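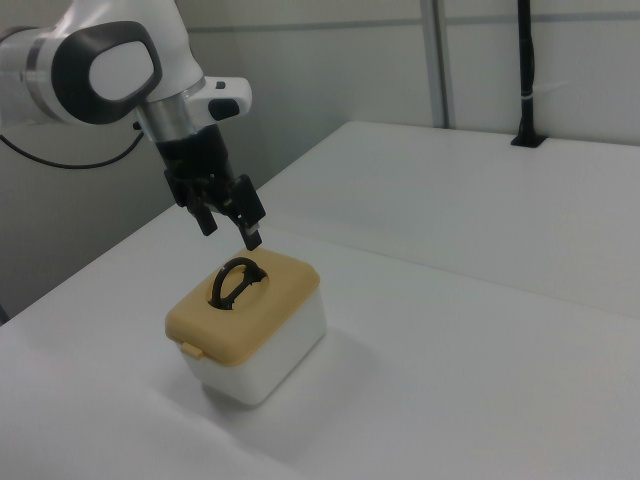
Última modificación: 2021-10-22

Acta de la reunión de la asociación de vecinos Surau — material y almacenaje

Tiempo de lectura: 2 minutos

Preside Fatima Dauda. Toma notas Petar. Abubakar excusa su asistencia y envía sus comentarios por escrito.

1. Acta anterior
Se aprueba sin cambios.

2. Cajas para el material pequeño
Se revisa el modelo propuesto para guardar lo que ahora está en bolsas: caja rectangular pequeña, cuerpo blanco de plástico, tapa de color mostaza con pestaña de cierre y asa negra en el centro. Fatima Dauda prefiere este modelo al de febrero, que no tenía asa y había que sacar del estante con las dos manos.

Petar pregunta si las cajas se pueden apilar con el asa levantada. Queda pendiente de probar en el armario del pasillo. Hasta entonces, una sola altura por balda.

Abubakar pide por escrito que la etiqueta vaya en el cuerpo y no en la tapa — las tapas se cambian de una caja a otra y luego no se encuentra nada. Se acepta.

3. Presupuesto
El proveedor Sterkine presenta dos ofertas, una de 1.396 y otra de 1.353. La diferencia está en el transporte. Se elige la segunda, con recogida a nuestro cargo. El límite aprobado para este año era de 2.000, de modo que no hace falta nueva votación.
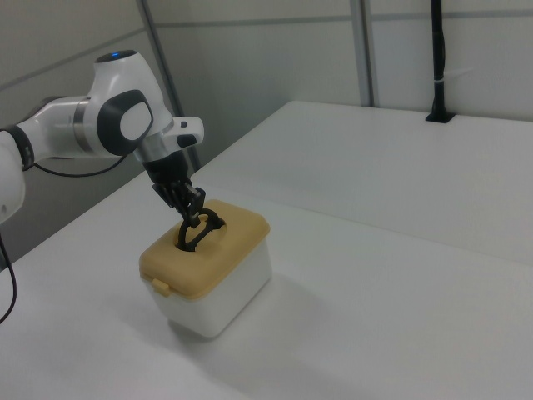

¿Quién guarda las tapas de repuesto?
Petar, en el cajón inferior del armario del pasillo, hasta que se entregue el pedido.

4. Reparto
Costura e hilos, primera balda. Pilas y cables, segunda. Los tornillos se quedan en sus botes. Cada grupo vacía sus bolsas antes de la próxima reunión y entrega a Petar la lista de lo que sobra.

5. Ruegos y preguntas
Se pide de nuevo la llave del armario pequeño. Sigue sin aparecer. Fatima Dauda encargará una copia.

Sin más asuntos, se levanta la sesión.

Comentarios

Inés: ¿Las bolsas viejas se tiran o las puedo recoger yo?

Petar: Recógelas, están debajo de la mesa de la entrada.

Lector 2: En el punto 4 faltan las pinturas.

Contacto: secretaría de Surau — Todos los derechos reservados — Volver arriba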